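Work and Automation, Unit 7: The two-arm garment cell

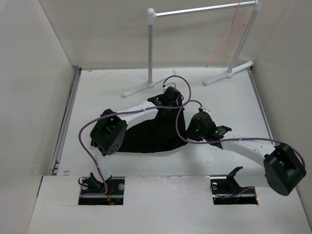

Fig. 1. Two-arm cell with black cloth on the floor and a small clothes rack behind.

Scope. The unit covers textile handling at the Drisach returns site and the effect of automation on job content there. Read it together with the Lahtinen task sheet handed out on Monday.

1. The task
Returned garments reach the bench crumpled. A person on the bench finds an edge, shakes the piece out, checks it, and puts it on a hanger. Cloth has no fixed shape, so a stored pick position is of little use. The usual division of labor for two arms is that one holds while the other searches for a second grasp point. Dark fabric, as in Fig. 1, is a hard case for vision: folds show low contrast and edges are easily lost.

2. Workplace before the trial
The hanging bench ran with 30 operators over two shifts. Pay was tied to piece count. Inspection was part of the same motion as hanging and was never listed as a separate duty.

3. Changes in job content
Under the Tramness plan, hanging moves to the cells and operators become cell attendants. Their duties:
- load garments and clear failed grasps
- inspect seams, closures and stains
- label failure cases for retraining
- stop the cell and call maintenance when a cable or gripper fault is suspected

Note the second item. Once hanging is automated, inspection loses its place in the work and has to be given its own time. The first staffing draft left it out. Defects were then found at packing, where correction takes more than 2 times as long.

4. Skill and pay
Piece rates do not fit attendant work. Output depends on the cell, and a careful attendant who stops it often will look slow. Drisach changed to an hourly rate with a grade for fault labeling. Operators with long bench experience labeled grasp failures more consistently than new hires, but the grade was first offered only to staff with a technical certificate. This rule was dropped in April.

5. Pace and attention
Bench work is repetitive and loads the wrists and shoulders. Attendant work reduces the load and adds waiting, broken up by short interventions. Jitora logs record the stops but not the waiting time between them. Use the logs with care when estimating workload.

Terms: regrasp, deformable object, attendant ratio, residual task.

For next session: take one duty from section 3 and write down what information the attendant needs, where it comes from, and who sets the time allowed. One page.

We use cookies to remember your settings and measure traffic. Accept all | Manage preferences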